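Speaker notes: Plimiveo wrist camera and finger kit, three months in

Slide 1. Title. Say good afternoon, say which lab I'm from, skip the bio.

Slide 2. What we bought and what we paid for. Two-finger gripper set, wrist camera, mounting plate, and a year of the Drenano recording service. We ordered through Stelletti, who handle sales and repairs. Full disclosure: we got no discount and they have not seen these slides.

Slide 3. Two wrist views from the table-setting task. Leave them up for a bit. 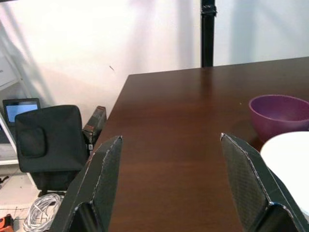
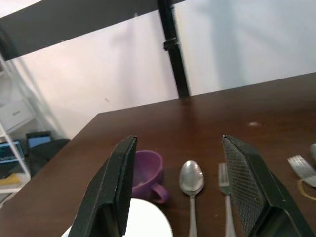

Wrist camera views, table-setting task. Both fingers stay in view.

Point to the fingers first. People ask how much of the picture you lose to them. You lose a fair amount at the bottom. In the second view the plate is partly behind the left finger, and one fork is half hidden by the pad on the right. We train with it that way. If your task needs a clear view straight down, plan on a second camera.

Then point to the cutlery in the second view. Spoon and fork lying on a dark table, and you can make out the tines. That was good enough for us.

Slide 4. Setup. Unboxing to first recorded episode took us one long afternoon. The mounting plate went on without trouble. The calibration routine did not finish until we updated the firmware, and the printed guide doesn't mention the update. The online one does. Use the online one.

Slide 5. The numbers. We recorded 600 episodes of the table-setting task. Of those, 522 were usable after review. Most of the rejects were operator mistakes: wrong start position, or somebody stopped recording too early. A smaller group had dropped video. Don't go through the breakdown here, it's in the handout.

An episode averages 53 seconds, including the reset. If someone asks about throughput, remind them that the reset is done by hand and is the slow part.

Slide 6. Finger pads. The grip is good on cups and plates. Flat cutlery is harder. Picking up a fork that lies flat takes a shallow approach angle, and new operators need a day or so to get used to it. Look at the edges of the fingers in the first view, too: the pale strips are a bit frayed. Stelletti sells replacement pads in sets of two. Budget for them.

Slide 7. Drenano service. Uploads run overnight. The review screen is plain but quick, and you can tag an episode from the keyboard. Export worked with our training code after a small script, link in the handout. What I don't like: no way to trim the end of an episode. You keep it whole or throw it out. We asked in January and were told it's on the list.

Slide 8. Compared with the Nguyen-Tran kit. We had that one on loan for a month. Its camera sits farther back, so you see more of the table and less detail at the fingertips. It costs about 65 percent of what we paid. For large objects I would take the Nguyen-Tran and save the money. For cutlery I would buy the Plimiveo again.

Slide 9. Before you order. Check the bolt pattern on your arm. Ask for the longer cable. Get the pad price in writing with the quote.

Slide 10. Questions. If there's time left, play the long clip. If not, leave the handout link on screen.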